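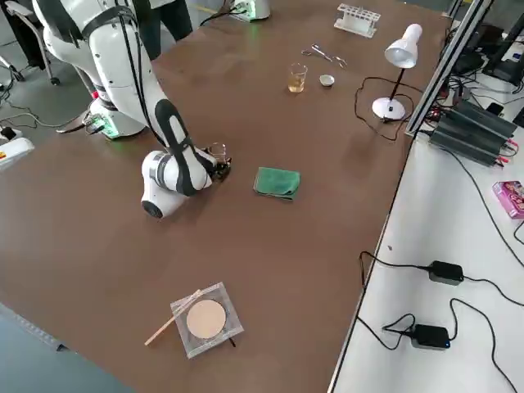
Minutes of the Equipment Planning Meeting

Donemholm Bench Testing Group
Date: 2020-05-11
Place: Parnbridge site, upstairs room
Present: bench lead, purchasing, safety rep, two operators, site manager (chair), minute taker
Apologies: quality lead

1. Minutes of the last meeting

Accepted with one change. The last minutes said the group "welcomed" the plan to buy more arms. The bench lead did not remember welcoming it and asked for "heard". Changed.

Matters arising: the quote for new flooring has still not come. Purchasing will ask again.

2. Request for a further arm cell

Purchasing presented the request from the Nitham project for one more complete cell: arm, gripper, controller, table, and a year of support from the supplier, Cao. Nitham would like the order placed before the end of May.

The chair asked what the new cell would do that the present setup does not. The answer given was "more of the same, in parallel". The chair asked whether the same was worth having more of. There was some discussion.

The bench lead said the current work is picking up glassware, folding cloth and handling small loose items on the brown table. The arm can close on a small clear glass and hold it above the tabletop, and that is good as far as it goes. The bench lead's view is that a person does the same thing without a support contract. The Nitham request counts every pick as a saving in operator time, but both operators said they are standing beside the table or sitting at a desk near it for the whole shift, so it is hard to see where the saved time went.

Purchasing replied that the first months are always like this. The bench lead noted that the same was said last year about the label printer.

Agreed: no order in May. Nitham to be asked for a log of picks tried, picks completed and operator minutes spent, over 10 working shifts. The request comes back when the log does.

3. Grippers

Cao has offered a softer set of finger pads as an add-on. The brochure says they are suited to "all laboratory glassware". The safety rep asked what that covers, and purchasing did not know. One operator would like them for the beakers and the small white dishes, where the standard fingers do not leave much room for error. The other operator thinks the trouble is in how the approach is set up and that new pads will only hide it.

The group was not ready to pay for a set on the strength of a brochure. Purchasing to ask Cao for a pair on loan, to be returned at our cost if they make no difference. If Cao will not lend a pair, the item is closed.

4. Table, trays and small items

The consumables line for the year was put in at $1251. The chair asked how that number was reached, because it looks very exact for a guess. Purchasing explained that it is last year's spend copied over. The chair pointed out that last year we did not have the arms. It stays in the draft for now with a question mark beside it.

Items discussed:

- Clear acrylic trays. Operators want 6 more. Approved, from the usual shop and not through Cao, whose price for a plain tray was felt to be cheeky.
- Test tube racks. We have enough. Not approved.
- Green cloths. Approved if they come out of the cleaning budget.
- Desk lamp. The request was for a second one like the white lamp at the side of the table. The bench lead asked if anyone had tried moving the first one. To be tried before anything is bought.
- Scissors. Nitham had listed these as "cutting tools, precision". Ordinary scissors will be bought if and when they are needed.

5. Power and cabling

The safety rep raised this again. Cables run across the floor by the robot base, close to the power strip, and more trail over the white table from the adapters. The lamp cord lies in loops on the work surface. The safety rep does not want any further powered equipment brought in until the present lot is tidied, and would like that written down. It is written down.

Purchasing had allowed nothing for this in the draft. A floor cover and cable clips were suggested. The site manager asked whether the Nitham request included the cost of wiring a new cell, and it does not. It also leaves out the floor space, the extra white table and the chair. The bench lead said this is why the figure looked so reasonable.

Agreed: cable covers and clips to be bought now from the site budget. Any future request for a cell must show wiring, furniture and floor space on the same page as the price of the arm.

6. Support contract

Cao wants to move us from yearly support to a 5 year term, with a lower yearly price. The group was doubtful. Our main use of support so far has been to be told to restart the controller - we can do this ourselves. The bench lead would accept a one year renewal with a named response time. Purchasing thinks Cao will say no to that, and the chair said to ask anyway.

7. Actions

Purchasing: ask Cao for loan pads and for one year terms with a response time
Purchasing: order trays, cable covers and clips; chase the flooring quote
Purchasing: redo the consumables line from actual receipts
Bench lead: send Nitham the log sheet
Operators: try the lamp in other positions and report
Safety rep: walk the floor with the site manager and mark where the covers go

8. Any other business

One operator asked if the meeting could be held downstairs in future, next to the bench. The chair will look at room times.

Next meeting: when the Nitham log is in.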